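Skalto Library Notes: Dilek Kahraman on Writing for Young Readers

Dilek Kahraman's third children's book, The Lamp Under Luvov, follows a boy named Ulis who finds that his shadow has begun to answer questions. The author met with library staff in January to discuss the work, which runs to 32 short chapters.

Ms. Kahraman explained that the story started with the shadow. "Ulis came much later," she said. "For months I had a shadow with strong opinions and no child attached to it."

Asked about the boy's sister, Güneş, she noted that early readers had requested a larger part for her. "She had two lines in the first draft. Now she solves the riddle of the well - and she is rather proud of it."

The author tests each chapter by reading it aloud to a class of about 40 pupils.

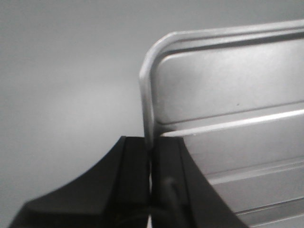
"When they begin to look at their shoes, I cut the page," she said. "I lost a whole dragon that way."

Ms. Kahraman confirmed that a second Ulis story is under way. It will be told by Güneş, and the shadow will have a smaller role. The first book may be borrowed from the children's desk.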